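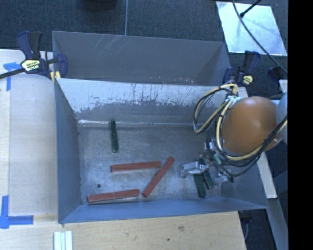

Keeping your paperwork straight when you claim from a farm support scheme

Most refused claims are refused over paper. The land is there, the stock is there, the work was done, and the form says something slightly different from the map or the invoice. These tips are for small farms and smallholdings where the office is a corner of the kitchen. They were put together after the last round of hill and hedge grants in Vurdale, and most of them will do for any government scheme, whichever party thought it up.

Setting up the kitchen table office

Use one box file per scheme, not one per year. Rules run over several years and an inspector will ask for the whole run.

Write the scheme name, your holding number and the closing month on the spine in thick marker.

Keep a cheap exercise book for phone calls. Put down the time, who you were put through to and what they told you. If you are told something that matters, ask for it by email before you hang up.

Post goes in a tray by the door and gets opened the same day. Some letters from the payments office give you 15 days to reply, counted from the date on the letter. A letter that has sat under the fruit bowl for a week has already used up half of that.

Reading the rules

Print them. It is a waste of paper, but you will miss things on a screen.

Go through once with a pencil and underline every "must". Go through again and underline every "may". A "must" you can't meet rules you out. A "may" is at somebody's discretion, and you should ask how they have been using it.

Look at who counts as eligible before you look at the money. Schemes change who they are aimed at when ministers change, and last year's neighbour who got a payment may have come in under a heading that has gone. New entrants, tenants, commoners and owner-occupiers are often treated differently. Tenants should check whether the landlord has to sign, and get that signature early. The Jendodham estate office took over a month to return ours.

Check the date of the version you are reading. The one that counts is usually the one in force on the day you applied, so print that one and file it.

Maps and field numbers

Field parcels get renumbered without much fuss. Compare your map with the official one every spring and mark any changes in red.

Measure gateways, tracks and hardstanding and take them off if the rules say so. Claiming for a bit of concrete yard is a common reason for a penalty, and the penalty can be bigger than the overclaim.

If a hedge has been moved, take photographs from the same two spots before and after. Write the field number on a piece of card and stand it in the corner of the shot.

Receipts

Thermal till receipts fade, especially in a warm kitchen or on a dashboard. Photocopy them the day you get them and staple the copy to the original.

Ask suppliers for an invoice in the name of the business exactly as it appears on your claim. We had £406 of fencing from Mirzaei knocked off because the invoice was made out to a first name and the claim was in the partnership. It was reissued, but too late for that round.

Paid in cash usually means not paid at all as far as a grant is concerned. Use a card or bank transfer, and ring the line on the statement in pencil.

Get quotes before you order. Many schemes want 3 quotes above a certain sum and won't accept them if they are dated after the work began.

Filling in the form

Do it in pencil on a printed copy first, then type it up.

Don't leave boxes blank. Put "none" or "not applicable".

Save as you go. The online form logs you out after a spell and doesn't always keep what you've typed.

Late evening is a poor time to send it. Early morning is quieter, and if something goes wrong the helpline opens in a couple of hours.

Take a copy of the confirmation page and write the reference number inside the lid of the box file.

If you are turned down

Read the letter for the rule number they are relying on. If there isn't one, write and ask for it.

Keep your appeal to 2 pages. Set out what you claimed, what they decided, which rule you think was misread, and what you want done. Leave out what you think of the minister. That can go in a separate letter to your MP or councillor, who can ask why a scheme was drawn up as it was, something the appeals desk can't do.

Don't spend money you haven't been paid. It sounds obvious, but plenty of people order on the strength of an offer letter.

How long to keep it all

Keep everything for at least 5 years after the last payment, longer if the agreement says so. The Pulevitz drainage scheme asked for papers going back well past that.

Store old files upstairs, off the floor. Sheds are damp and mice like paper. A lidded plastic box with the years written on the end will do.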